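Drodside Film and Television Society – Members' Forum
Board: Seasonal Programming
Topic: Climlow at Midnight – should it remain on the December list?
Views: 2,206

Programme_Secretary
Members will be aware that the streaming service Duso has confirmed its seasonal films for the coming winter. The list includes Climlow at Midnight, a musical set in a harbour town, with Marleny Sánchez in the leading role. The Society has been offered a single public showing at the Dunbar Room, which holds 855. Comments are invited before the end of August.

harbourlight
I wish to record my support. Miss Sánchez was very good in the lighthouse serial, and it would be pleasant to hear her sing at last. The trailer suggests a proper score with a full choir.

R_Penhale
I must disagree with the previous member. The Society was set up to show work that people cannot easily see elsewhere. A film that any subscriber may watch at home on the same evening does not meet that purpose. I would also note that the trailer gives away the marriage, the quarrel and the reunion.

harbourlight
The rules refer to "work of merit". They do not mention how else a film may be seen. Last winter we showed two films that were already on Duso, and no objection was raised.

R_Penhale
An objection was raised. It was raised by me, and it appears in the minutes.

Programme_Secretary
Both statements are correct. The objection was noted and the showings went ahead. Members are asked to keep to the present film.

quillon
May I ask about the running time? The notice says 30 minutes of additional material will follow the film. If this is the usual set of interviews, I would prefer that it came before the interval, so that those with a bus to catch may leave without missing the ending.

Programme_Secretary
The additional material is a recording of the songs in rehearsal. Duso requires that it be shown after the film. The doors will open at half past six and the film will begin at seven.

quillon
Thank you. In that case I am in favour, although I share the view that the trailer shows too much.

R_Penhale
I remain opposed, and ask that a vote be held in the normal way.

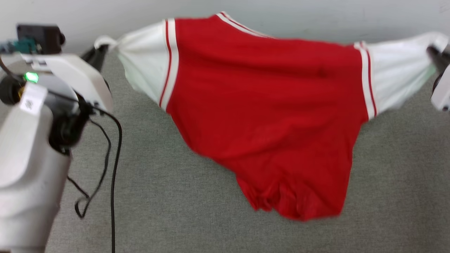 Programme_Secretary
A vote will be held. The form will be placed on this board at noon tomorrow, and members who wish to propose another film for the same evening should send the title to me before then.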